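The apology I owed since August

My therapist, Glykeria Tzanetos, once asked me to keep a list of everyone I was avoiding. I got to 9 names before I noticed that one of them was the man at the dry cleaner's. She said this was useful information. I said it was a lost ticket and a pair of trousers.

The name that mattered was Jairo Inga's. We'd been friends for 24 years and I'd let him down in August, when I promised to help him move flat and then developed a mysterious cold. He carried a wardrobe down the stairs with his sister. I stayed in bed and read half a novel, feeling put upon.

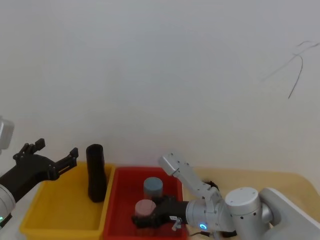
What I tried first

I wrote him a letter. It came to 2000 words, and the word "sorry" turned up in the last paragraph, looking lost. The rest was a thoughtful survey of my childhood. I read it aloud in the kitchen and even I got bored.

Glykeria suggested I cut everything that began with "because". That left eight lines, two of them about the weather.

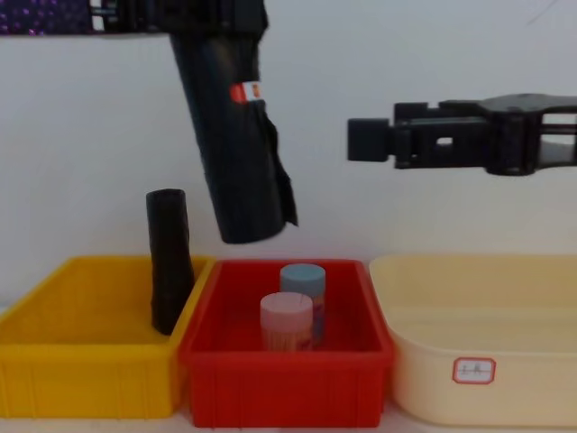
So I rang him instead, with my heart going like a washing machine. I said I hadn't been ill, I'd been lazy, and I was sorry. There was a long pause. Then he said he'd known since the morning itself, as I'd done the cough before saying hello.

He was cross for a bit, and I let him be, which I'm not good at. I normally start fixing things or offering soup. We've agreed that I'm taking the old sofa to the tip with him next month, and I've been told to bring gloves.

I still haven't gone back for the trousers.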